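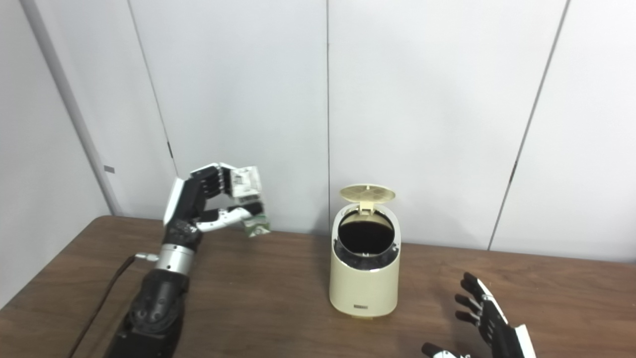
Little cream bin, front and center.

OK so a thread on moving out of my place on Benavides after 5 years. The new apartment in Stindau is 20 minutes closer to work and I'm SO ready!!

First tip: call the internet people early. Skiltel wanted 2 weeks' notice and I gave them, um, less than that (oops)

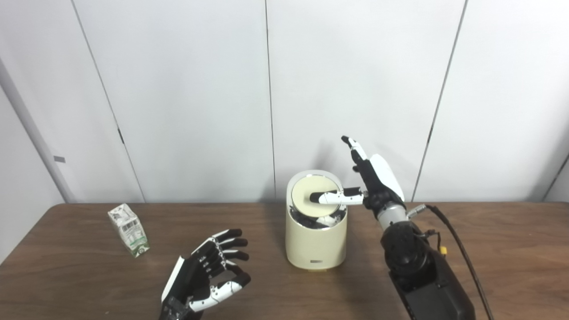
and then they wanted the old router back too, which was in a box, under other boxes, with the winter coats I won't need till February. Found it at midnight. Cried a little

2018-09-22

Second tip: eat the freezer stuff first. I've had peas with every meal this week and I never want to see a pea again

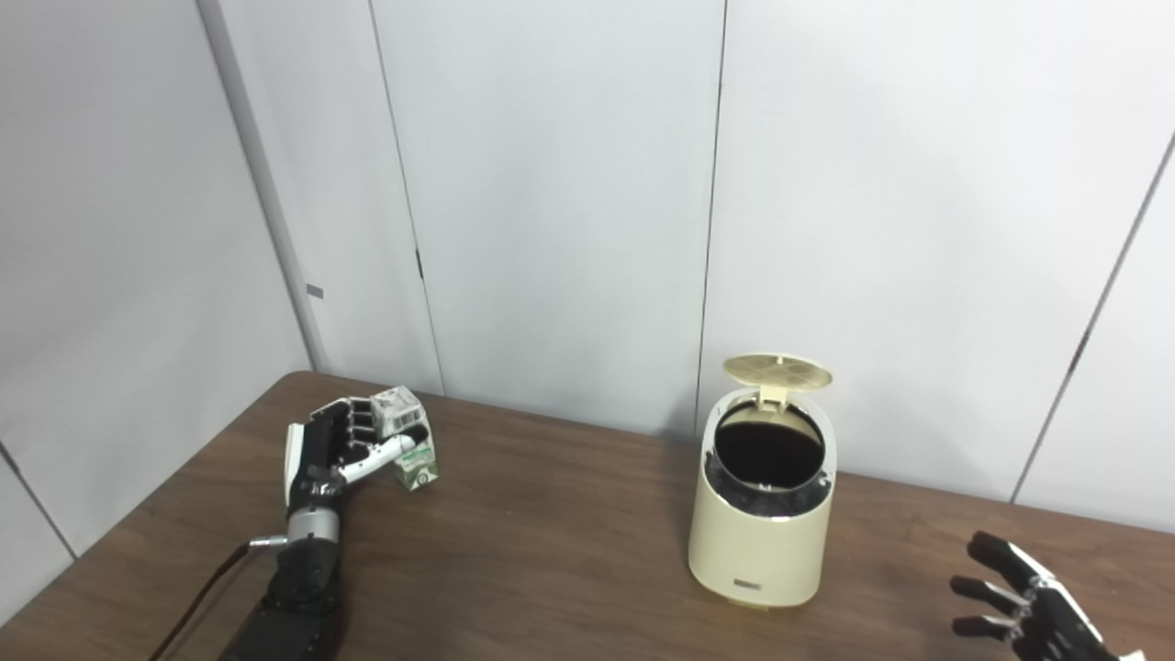

Milk carton and the bin, brown tabletop.

Keys get handed over tomorrow, wish me luck!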